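Thread on the utility cabinet, since a few of you asked how I got one shelf to hold all the small stuff.

1/ The rule is one clear plastic box per compartment. Clear, so the contents can be checked with the door open and the box still in place. No label needed.

2/ Bottles stay outside the box, upright, at the back. Anything that can tip or leak does not share a container with fabric.

3/ Cord and rope get coiled and bagged before they go in. A bare coil catches on everything near it. Bagged, it lifts out in one piece. 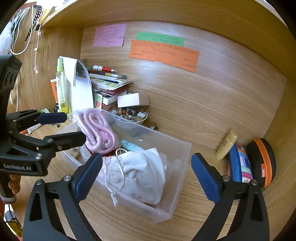
4/ Should the drawstring pouches go in a separate box?

One box is enough as long as the pouches go in last, on top, toward the front. They compress, so they take whatever space is left over. I keep the cords tucked in when I remember. I mostly don't.

5/ Tubes go between the soft items so they don't roll. Cap on tight, checked each time.

6/ Dimensions. The box I settled on is a Momutine, 343 mm on the long side. I tried a Daneshvar first -- good lid, but the walls taper and you lose usable width at the base.

7/ No lid on mine. Hui-mei Chow keeps the lids on hers and stacks 2 high. That works with a taller compartment. My shelf spacing doesn't allow it.

8/ Weight limit I use is 500 g per box on the upper shelves. Heavier items go to the floor of the cabinet.

9/ Re-sort is every March. Last time it took most of an evening, and the bulk of that was old tubes with no readable date. Those went out.

10/ Next up is the compartment with the batteries and tape. Szu-yu Siu suggested dividers for that one, will post measurements.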